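Driltdale Toy Library: Frequently Asked Questions

Who can join?
Anyone with an address in Driltdale or Flallham. Children are welcome too, though they tend to be poor at filling out forms.

What does it cost?
$32 a year per household. Grandparents count as part of the household if they're the ones doing the driving.

How long can I keep a toy?
Three weeks, with one renewal. After that Pauline Kershaw will call you, and she's very nice about it, which makes it worse.

What if we lose a piece?
Tell us when you return the set. One missing puzzle piece is forgiven. A missing board is a conversation.

Do you charge late fees?
No. We tried them in August and spent more time arguing over quarters than lending toys.

Can I borrow something for a party?
Yes, up to five items. The drum kit needs a signature from an adult who has read the page about the drum kit.

Do you take donations?
Gladly, if it's clean, complete and no longer singing. Batteries out, please. We can't take car seats, stuffed animals or anything with a recall notice.

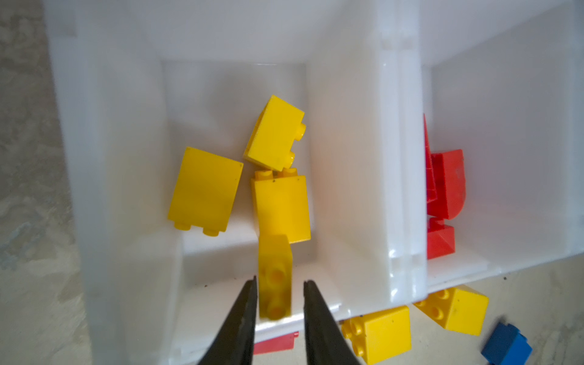

Building bricks are always welcome, in any color or quantity — we sort them ourselves. Larger donations should go to the Oakley Street door, where Karim Obeidat can help you unload.

Can I reserve a toy?
Call or stop at the desk. We hold reserved toys for two days, then they go to whoever is next on the list.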